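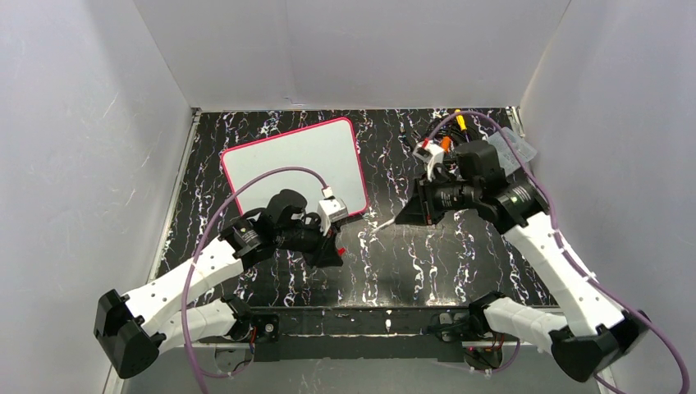
November 2019. Left arm dropped out again, third time since I moved everything over to the Drerdale place. Same thing as before, shoulder joint goes limp for a second, then snaps back hard to wherever it thinks it should be. I was doing the marker job, left one over the corner of the little whiteboard with the pink-red border, right one coming in with the marker, and I had my hand in there to straighten the board. In there! With power on. Stupid. It got me across the knuckles, no blood, but I felt it up to the elbow and had to go sit down in the kitchen for a bit.

Wrote down the error this time, 646. Manual says "communication loss" and that's all it says, one line. Thanks Brandarmont. So what I think happens: motor stops hearing from the board, lets go, hears from it again, and goes full speed to the last target because nothing in my code tells it to take it easy. Two problems then. The dropout and the snap. I can fix the snap. Dropout I don't know.

Log has 2,504 cycles on it since the October rebuild. First fault was way early, then a long good stretch, then two close together. No pattern I can see. Wanted it to be heat but the shoulder motor read normal right before it quit, nothing close to the 70 where it's supposed to shut itself down. So not heat. Was so sure it was heat. Bought a fan for it and everything.

Suspect no. 1 now is the purple cable on the left. It goes up in a big wide loop over the floor and comes down across the corner of the board, and when the arm reaches far out I bet it tugs. The right one runs down along the links and that arm has never given me trouble, not once. Should of done both the same way. Will re-route tomorow, clips on every link, leave slack at the elbow, then swap the two cables and see if the fault follows the cable or stays with the arm. If it stays it's the connector on the motor and I have to open the thing up. Dreading that. Those tiny screws.

Also wrote to Aguiar, where I got the motors, asked if 646 means anything to them besides what's in the book. Auto reply. Out of office till who knows.

Rules, writing them here so I can't say I forgot:
power OFF before hand goes in, every time, even for a second
kill switch on my side of the table, not behind the monitor
speed limit on after any dropout, no moves till I press a key
glasses. a marker coming at your face is no joke either

Did the speed limit tonight, it was four lines. Four lines, could have had it in a month ago. Tried it by pulling the plug on the shoulder by hand (power off, plug, power on, yes I followed my own rule) and the arm came back slow, crept up and stopped where it should. Good. Did it again, good again.

Tundula run is off till the cable is sorted. Told them next week, didn't say about the hand. Knuckles going a bit blue. Typing this with mostly the left one. Bed.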